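3. Recogida de demostraciones por control remoto

3.1. Plataforma y entorno

El conjunto de demostraciones se obtuvo guiando a distancia un robot móvil por espacios exteriores pavimentados. El operador manda velocidad lineal y velocidad angular mediante una palanca de dos ejes, y el sistema registra de forma sincronizada la imagen frontal, la orden emitida y la odometría. El software de registro, Cudevik, guarda las tres señales con una marca temporal común y descarta las muestras en las que falta alguna de ellas. No se emplea mapa previo ni posicionamiento por satélite; la política ha de inferir la trayectoria deseada a partir de la imagen y de un histórico breve de órdenes.

Se eligieron explanadas amplias, delimitadas por bordillos y edificios, por dos motivos. En primer lugar, la ausencia de carriles pintados obliga al operador a tomar decisiones que no quedan determinadas por la geometría inmediata del suelo. En segundo lugar, las juntas y los cambios de tono del pavimento constituyen una fuente conocida de error para los métodos que segmentan el espacio transitable por color. En la figura 1 se muestra una vista desde el robot con las juntas del hormigón orientadas hacia los edificios del fondo y una franja de césped con bordillo a cada lado.
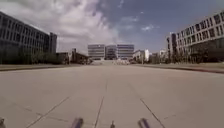
¿Por qué se registra la orden del operador y no solo la trayectoria resultante?
La trayectoria incluye los efectos del deslizamiento, del retardo del enlace y de la dinámica de la base, mientras que la orden recoge la intención de quien conduce. Al entrenar con ambas señales se puede estimar el desfase entre ellas y corregirlo antes de ajustar la política.

Figura 1. Vistas frontales desde el robot en el entorno de recogida: explanada de hormigón flanqueada por edificios (primera vista) y plaza enlosada con incrustaciones de distinto tono (segunda vista, apartado 3.3).

3.2. Protocolo de demostración

Participaron 3 operadores (E. Ostrowski, R. Tomar y S. Sandhu), todos con experiencia previa en teleoperación de bases móviles. Cada uno recibió una instrucción verbal del tipo «avanzar hasta el edificio central manteniéndose alejado del bordillo» y completó el recorrido sin indicaciones adicionales. No se impuso una velocidad de referencia. La duración de cada demostración se limitó a 56 segundos con el fin de reducir la fatiga y de evitar que los tramos rectos dominaran el conjunto.

El protocolo distingue entre demostraciones nominales y demostraciones de recuperación. En las primeras, el operador parte de una pose alineada con el objetivo. En las segundas, la base se coloca con una desviación angular inicial de hasta 40 grados y el operador debe reconducirla. Las demostraciones de recuperación resultan necesarias en clonación de comportamiento: una política entrenada únicamente con ejemplos nominales acumula pequeños errores hasta alcanzar estados que no figuran en los datos, y en ellos su salida carece de garantías. La desviación inicial se sortea antes de cada ensayo y no se comunica al operador.

Tras la depuración, el conjunto quedó formado por 1.508 demostraciones. Se eliminaron las que contenían pérdidas prolongadas del enlace, las interrumpidas por el operador y aquellas en las que el tráfico peatonal obligó a detener la base de forma sostenida. Las paradas breves se conservaron, ya que forman parte de la conducta que se desea transferir.

3.3. Ambigüedad visual del pavimento

Una dificultad específica de estos entornos es la presencia de líneas sin significado para la navegación. En un corredor interior, el borde entre suelo y pared suele coincidir con el límite transitable. En una plaza, por el contrario, una franja oscura puede ser una junta, una incrustación decorativa, una sombra o el arranque de un escalón. En la segunda vista de la figura 1, las franjas oscuras cruzan las losas en diagonal y una estrella de color claro prolonga su punta hacia el centro de la plaza, con el sol tras una nube fina. 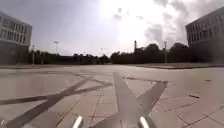
¿Cómo se evita que la política siga las líneas decorativas del suelo?
Las demostraciones se reparten de modo que el operador cruce las líneas con ángulos variados, lo que rompe la correlación entre su orientación y la orden de giro. Durante el entrenamiento se aplican además rotaciones leves de la imagen con la corrección correspondiente en la velocidad angular.

El contraluz agrava el problema anterior. Con el sol en el campo de visión, la exposición automática oscurece los elementos verticales y aclara el pavimento, de manera que el contraste entre las losas y los bordillos lejanos disminuye. Se compararon dos tratamientos: fijar la exposición al inicio de cada demostración y mantenerla automática con normalización local del contraste. Se adoptó el segundo, que conserva el detalle del suelo próximo cuando la base gira hacia la sombra de un edificio.

3.4. Alineación temporal y etiquetado

El retardo entre la imagen que observa el operador y la orden que emite no es constante. Para estimarlo se calcula, en cada demostración, la correlación cruzada entre la velocidad angular ordenada y el flujo óptico horizontal medio, y se toma el máximo como desfase del tramo. Este valor reúne el retardo de transmisión, el de actuación y el tiempo de reacción humano, que no pueden separarse con las señales disponibles. La orden se desplaza en consecuencia y se remuestrea a la frecuencia de la imagen.

El etiquetado de la intención se realizó a posteriori con la herramienta Clokura. L. Kashyap y D. Gajdoš asignaron a cada tramo una de las categorías siguientes: avance, corrección, rodeo o parada. Los desacuerdos se concentraron en la frontera entre corrección y rodeo, sobre todo en tramos de giro lento, y se resolvieron mediante revisión conjunta. Las etiquetas no se usan como entrada de la política; sirven para equilibrar los lotes de entrenamiento, dado que el avance recto predomina en los datos sin ponderar.

La partición entre entrenamiento y evaluación se hizo por recorrido completo y no por muestra. Una partición aleatoria de muestras situaría imágenes casi idénticas a ambos lados y sobrestimaría la capacidad de generalización. Los recorridos de evaluación incluyen poses de partida ausentes en el entrenamiento, aunque comparten con este el tipo de pavimento, limitación que se retoma en el apartado 5.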